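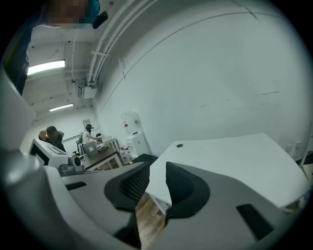

Two black gripper fingers over a light brown wooden floor.

214 shares | 37 comments

Small camera makers rarely get a second chance with the same buyers. Lisico is about to find out whether it can have one. The company's first compact, the Fletari, sold out its opening run of 1,286 units and then spent most of a year being argued over by the people who had bought it. The follow-up, the Fletari 2, goes on sale in September.

The complaints about the original were consistent. The autofocus hunted in dim rooms, the battery door worked itself open in a jacket pocket, and the menu hid exposure compensation four screens deep. What kept owners loyal was the lens, a fixed wide-angle that stayed sharp into the corners and handled street lights at night better than cameras costing twice as much.

Lisico has left the lens alone. The new body is slightly thicker, with a sliding latch on the battery door and a proper dial on the top plate for exposure compensation. The focusing system is new, and so is the processor behind it. After a Saturday shooting at the covered market in Ornley, I had a handful of missed frames where the old camera would have given me dozens. It still slows down when a subject walks straight toward you.

Battery life is better too – roughly 12 hours of ordinary on-and-off use, which got me from breakfast to the last train without a spare. Video is the weak spot. Clips are clean enough, but the stabilization crops the picture heavily and there is no microphone socket. Anyone who mainly shoots video should look at something else.

The price is $1,000, up from $850 for the first model. That puts it up against the Eren, which has a zoom and a flip-out screen but a smaller sensor. I carried both for a week. The Eren was easier to hand to a friend, and the Fletari 2 made better prints.

Existing owners get a trade-in offer of $200 until the end of the launch month, and the old batteries fit the new body. Lisico says the first model will keep getting firmware fixes for another two years. Orders open through the company's own store first, with camera shops getting stock a few weeks later. Black is the only color at launch, and a silver version is planned for the spring.

Share this story | 37 comments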